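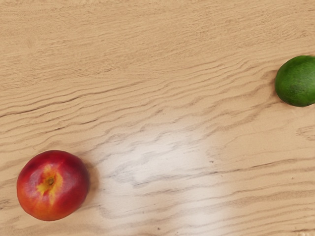
2. Where Fruit Is Kept and When It Is Discarded

2.1 Setting and sample

The study was carried out in two towns, Jirkcombe and Skistitz, over a period of seven weeks beginning in September. Both have a weekly produce market and at least one large grocery store within walking distance of most homes. They differ in housing stock. Jirkcombe consists mainly of older row houses with a separate pantry or a cool back room, while Skistitz has a high share of apartments in which the kitchen opens onto the living area and is heated along with it. The contrast was wanted, as storage temperature outside the refrigerator depends more on the building than on any decision made by the people who live in it.

A total of 217 households completed the diary. A household was counted as complete if it returned an entry for every week of the study and answered the closing questionnaire. Households that joined late or missed a week were dropped from the analysis and are not considered further. Participants were recruited by mail and received grocery vouchers when the closing questionnaire was returned. Households that grew their own tree fruit were eligible, but were asked to log homegrown fruit under a separate code. That material is reported in Appendix B.

2.2 Diary procedure

Each household kept a paper diary designed for this study and referred to here as the Keson form. One line was used for each purchase of fruit. The line recorded the kind of fruit, the state at purchase as judged by the buyer (hard, firm, ready, soft), the first place of storage, any later change of place, and the outcome. Four outcomes were allowed: eaten fresh, cooked or frozen, given away, and discarded. Partly eaten pieces were entered as discarded if the larger part was thrown out. If a single purchase had more than one outcome, the line was split.

Storage place was chosen from a fixed list. The list separated the refrigerator drawer from the refrigerator shelf, and separated fruit kept in a bowl from fruit laid out singly on a counter or table. Earlier diary studies, including our own pilot in Bañez, used one category for everything kept at room temperature. In the pilot this category took in the majority of all entries and could not be broken down afterward. Participants in Bañez also asked several times whether a windowsill counted as a counter. It is now listed separately.

The form did not ask for weights. In the pilot, requests for weights led to long gaps in the diary and to entries that had clearly been filled in from memory at the end of the week. Amounts were recorded as pieces for large fruit and as containers for berries, cherries, and grapes. All results below are therefore shares of pieces or containers and cannot be converted into mass without further assumptions.

2.3 Storage categories

The categories used for storage at room temperature were defined as follows. "Bowl" covers any container in which pieces touch each other, including baskets, colanders, and the bag in which the fruit was bought. "Set out" covers pieces placed directly on a surface with clear space between them, as with the nectarine and the green fruit in Figure 2. "Windowsill" takes precedence over both if the surface is directly below or beside a window. "Pantry" covers any closed or unheated space other than the refrigerator, whatever the arrangement of the fruit inside it.

Figure 2. Fruit set out on a wooden surface, seen from above (computer rendering).

The distinction between bowl and set out was introduced for two reasons. The first is contact. Pieces that touch each other bruise at the point of contact, and decay in one piece spreads to its neighbors. The second is visibility. In a filled bowl only the top layer can be inspected without handling the fruit, and the lower layer tends to be the older one, as new purchases are added from above. A piece that has been set out can be seen at a glance from most sides, although the underside stays hidden and is often where softening is first noticed by touch.

We do not treat set out as a recommended practice. It takes up working space, and many kitchens in the Skistitz sample had little of it. Several questionnaires noted that fruit was set out only overnight and went back into a bowl when the counter was needed for cooking. Such cases were coded by the place in which the fruit spent the greater part of the day, if this could be determined from the entry, and as "mixed" otherwise.

2.4 Judging ripeness by color

The closing questionnaire asked how participants decided that a piece was ready to eat. Answers were given in free text and coded afterward. Color was the most common cue for bananas and tomatoes (the latter were logged by many households as fruit and were kept in the data set). Touch was the most common cue for avocados, peaches, and pears. Smell was mentioned mainly for melons and was rarely the only cue.

Nectarines gave less consistent answers. A large group of participants stated that they went by the amount of red on the skin. This is a weak guide. The red blush depends strongly on the variety and on how much light the fruit received on the tree, and it may be well developed on fruit that is still hard. The background color, that is, the green to yellow color of the parts without blush, follows maturity more closely, but in heavily blushed fruit little of it is left to judge. The skin on the upper part of the nectarine in Figure 2 is deep crimson and becomes a very dark maroon near the top and upper right rim; a buyer looking at that area alone would have no background color to go by.

Green fruit presents the opposite problem. With limes and some kinds of avocado the skin remains green through much or all of the period in which the fruit is good to eat, and a change in color comes late, slightly, or in a direction the buyer does not expect. Participants who relied on color for these kinds often described the fruit as "never ready" and then as "gone." Two questionnaires from Jirkcombe used the word "overnight" in this connection. The diary lines for the same households show that the fruit had been kept for more than a week.

2.5 Discards by place of storage

Discard shares by kind of fruit and place of storage are given in Table 3. The general pattern is the same in both towns. For stone fruit, pieces kept in a bowl were discarded more often than pieces set out, and pieces moved from room temperature into the refrigerator once ready were discarded least often. The refrigerator drawer performed worse than the refrigerator shelf. The difference was larger in households that reported emptying the drawer only when it was full.

For citrus fruit the place of storage made little difference within the period studied. Discards were rare in all categories, and most of those recorded concerned cut halves. Apples kept in a pantry did well in Jirkcombe. Too few apples were kept this way in Skistitz to allow a comparison, as most apartments there have no pantry in the sense used in Section 2.3.

State at purchase had a strong effect and has to be taken into account when the storage categories are compared. Fruit bought hard was more likely to be set out or put on a windowsill, presumably to ripen, while fruit bought soft was more likely to go directly into the refrigerator. A simple comparison of categories thus mixes the effect of storage with the effect of what was bought. Table 4 repeats the analysis within each state at purchase. The advantage of set out over bowl becomes smaller but does not vanish for peaches and nectarines. For plums it is no longer distinguishable from zero.

Household size was entered as a further control. Larger households bought more pieces per trip and used bowls more often. They also discarded a smaller share of what they bought, which works against the pattern described above and suggests that it is not produced by crowding alone.

2.6 Limits of the diary data

The outcome "discarded" depends on the household's own standard. A bruised peach that one household cuts around and eats is thrown out by another. No attempt was made to set a common standard, as the aim was to record what happens in ordinary kitchens. Differences between the towns may therefore reflect different habits as well as different storage conditions.

Keeping a diary may itself change behavior. The share of discards fell slightly over the first weeks and was stable after that. The same decline was seen in Bañez, where the pilot ran in the spring, so a seasonal cause is unlikely. The main results were recomputed without the opening weeks, and the ordering of the storage categories did not change.

Room temperature was not measured in the homes. The housing contrast between Jirkcombe and Skistitz serves only as a rough stand-in, and the heating season began during the study. Humidity, air movement, and the mixing of different kinds of fruit in one bowl were not recorded either. The last of these is the more serious gap, as fruit that gives off much ethylene speeds up ripening in pieces kept beside it. The revised Keson form has a column for the other contents of the bowl, and the entries collected with it are treated in Section 3.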